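Apuntes de la unidad 4 – El fregadero y la encimera

Empezamos por donde lo dejamos antes de la pausa, porque sé que a más de uno le quedó la duda de por qué insisto tanto en el fregadero de dos senos. En el taller de Vallau trabajamos siempre con uno así, y después de tantos cursos le he cogido cariño, la verdad.

## Reparto de los senos

- **Seno grande:** fregado de ollas, fuentes y todo lo que abulta. Se deja vacío al terminar.
- **Seno pequeño:** aclarado y escurrido. Admite una rejilla enrollable encima y así la encimera queda libre.

Los platos se escurren inclinados, nunca tumbados, y con un poco de aire entre uno y otro. Parece una manía mía, pero ya veréis qué diferencia cuando vayáis a guardarlos!

## Fruta y verdura a la vista

Lo que se va a usar en el día puede esperar en una cesta de mimbre, en el rincón y lejos del grifo – las salpicaduras estropean antes las hojas que ninguna otra cosa. Lo más pesado va debajo y las hojas, a un lado, sin aplastar.
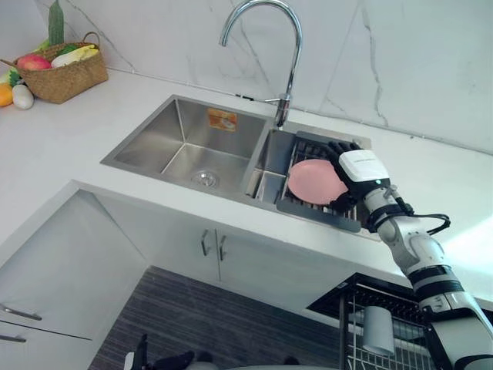
Para las encimeras blancas, paño húmedo y jabón suave, y se seca enseguida, sobre todo en el borde delantero, que es donde apoyamos las manos sin darnos cuenta. En el acero cepillado se pasa el paño siguiendo la veta.

Para la próxima clase traed un paño de algodón y leed la parte dedicada a los desagües.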